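Week 3: Small storage, drawers and the stuff that never gets put away

Hi all, my notes from the session are a bit messy this time (sorry, I was typing between groups), but everything you need for the Stultier exercise is in here somewhere. Jeferson Portela has kindly offered to mark the sketches with me, so please write your names on them!

We started with the question I always start with: what earns a spot on the benchtop, and what goes in a drawer? My own rule at home is that anything I reach for every day can stay out. Snacks break that rule constantly. I buy a packet, I put it down next to the cups, and there it stays until somebody eats it.

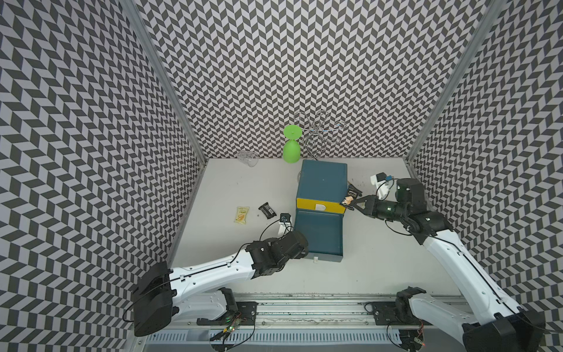

So, drinkware. A goblet can stand upside down on its rim, which keeps dust out of the bowl, though I wouldn't do it with thin glass. A wire rack is lovely for mugs but it takes up more room than you'd think, especially the kind with curly arms. Clear plastic cups are the ones I lose, and I'd put them away first, before they roll off and get stepped on. Zuleica Sampaio asked whether colour matters. I reckon it does! A bright green goblet gets found again, a see-through cup doesn't.

On to drawers. Measure the inside, please, and measure it with the drawer pulled right out. Last year I had 2 groups who measured the front and planned a whole layout that wouldn't fit.

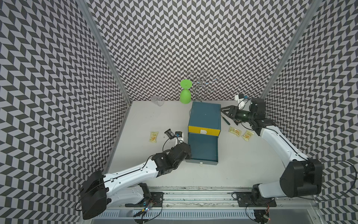 With a two-drawer box I'd give the lower one to flat things like packets and keep the upper one for odds and ends. You might prefer it the other way round, and that's fine if you can tell me why. Leave a bit of space in front as well, or you'll be shifting cups every time you want a biscuit.

For next time: sketch one small storage spot in your own kitchen, label what lives there, and add 100 words on what you'd move. Due 18th November, on paper or by email. The Lollis reading can wait until the week after.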